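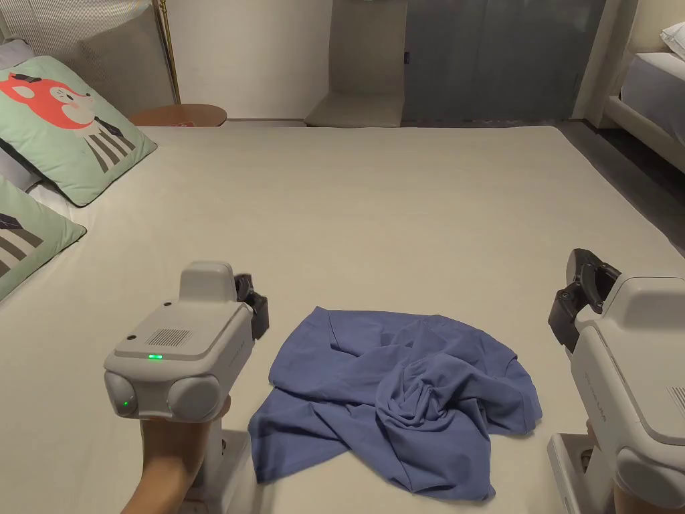 图3 床面上的蓝色T恤，左右两侧各有一个白色手持夹爪

4.2 信息披露缺口与评级调整的时滞

前一节的基准回归只处理了评级水平，没有处理调整的时点。本节把被解释变量换为评级行动日与触发事件日之间的间隔，单位为交易日。触发事件限于三类：财政预算修正案公布、国债拍卖未足额认购、央行抵押品规则变更。同一发行人在20个交易日之内出现多个触发事件的，只保留最早的一个，以免间隔被重复计算。

样本共有3583条发行人与事件的配对观测，覆盖17个欧洲主权及次主权发行人。评级行动包括等级变动、展望变动和列入观察名单，三者在基准设定中不加区分，在稳健性检验中分别估计。无评级行动的观测按右删失处理，删失日统一设为2014年7月30日，因此采用比例风险模型，而不对间隔直接做最小二乘估计。

解释变量沿用Marino与Sundaram的披露指数，记为D。该指数按发行人公布月度现金流、或有负债及地方担保余额的及时程度赋分，分值越高表示披露越充分。与原指数相比有两处改动：其一，地方担保余额的权重下调，原因是次主权发行人在这一项上的口径不一致；其二，事后修订的数据以首次公布值为准，不回填。控制变量包括债务与产出之比、经常账户余额、剩余期限结构以及上一次评级行动的方向。标准误按发行人聚类。考虑到聚类数偏少，显著性判断以野自助法得到的p值为准。

估计结果显示，D的系数在下调样本中为正且显著，在上调样本中符号相同，但不显著。换言之，披露较充分的发行人在负面事件之后更快被下调，正面事件之后则看不到对应的加速。Guerra把类似的不对称归因于评级机构的声誉损失函数：漏报违约的代价高于迟报改善的代价。本文的数据与这一解释相容，但不能排除另一种可能，即披露充分的发行人更早公布坏消息，触发事件日本身被提前。为此，我们以拍卖日替代公布日重新估计，系数有所缩小，显著性未变。

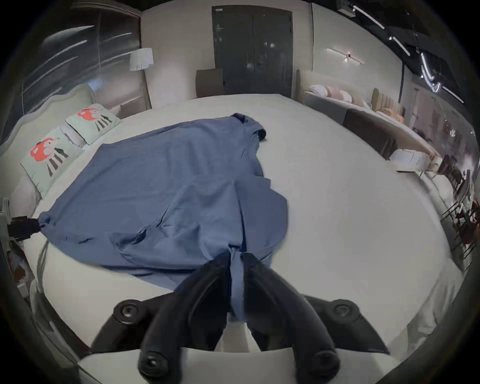 图4 铺在白色床垫上的蓝色衣物，下端由黑色双指手持夹爪夹持

4.3 机构间的跟随行为

若各机构独立处理同一组公开信息，则在控制触发事件之后，一家机构的行动不应对另一家的风险率有额外影响。我们在模型中加入时变虚拟变量，当其他机构已在同一事件后采取同向行动时取1。该变量的系数在全样本中为正，在剔除预定评级公告日之后仍为正，但置信区间明显变宽。

这一结果需要谨慎解读。欧盟关于主权评级日历的规定要求机构事先公布评级日期，仅在例外情形下允许偏离。日历制度实施之后，各机构的行动时点部分由排期决定，时间上的聚集未必反映信息上的跟随。D'Amico与Bortolotti建议用日历距离作为工具变量，即事件日到下一个预定公告日的天数。我们采用了这一做法，第一阶段的相关性足够强，但排他性假设在发行人可以自行选择预算公布日期的情况下难以成立，故相应结果只列入附录，不作为主要证据。

规模较小的机构单独处理。Plustari与Hordiienko两家的评级覆盖范围有限，其行动多数晚于大型机构，且未进入央行抵押品框架。把这2家从样本中剔除后，跟随变量的系数下降，D的系数基本不变。据此推断，跟随效应部分来自小型机构对大型机构的滞后调整，披露效应则不依赖于样本中机构的构成。

4.4 稳健性

我们另做了以下检验。第一，将展望变动排除在评级行动之外，下调样本中D的系数仍显著，上调样本结论不变。第二，以Weibull分布替代半参数基准风险，形状参数大于1，表明风险率随间隔延长而上升，与机构内部复核周期的存在一致。第三，加入发行人层面的共享脆弱项，方差估计值不为零，但主要系数的变动在一个标准误以内。第四，剔除接受官方援助贷款期间的观测，下调样本的系数略有减小。

比例风险假定以Schoenfeld残差检验。债务与产出之比一项未通过检验，改为与对数时间交互后问题消除，D的系数不受影响。各项检验的完整估计值见附录表A。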